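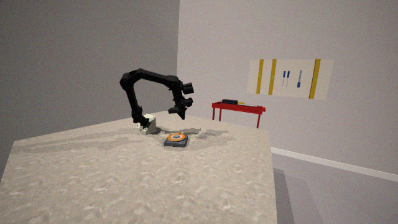 Does the 70 mm hover limit apply in simulation as well as on the bench? The limit applies to both, and a simulated run that breaks it is logged as a fault.

**Jullden working group on arm practice - minutes, 3/17/19**

1. Rule 13, approach height. Wording agreed: the gripper stops at the hover height before any descent to the part. Descent is vertical only.
2. Speed. Joint speed near the part is capped at 62 percent of the programmed value. Gemari asked for a lower cap - not adopted.
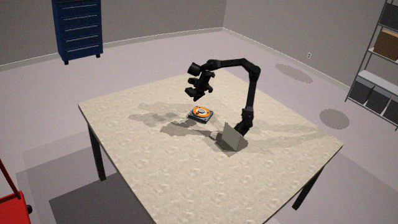 Iordache objected that a vertical descent costs cycle time on flat parts and asked for an exemption. Deferred to June.

3. Test volume. A rule change needs 600 simulated runs before bench use. Utus to supply the log template.

Action: Gemari to circulate the revised Rule 13.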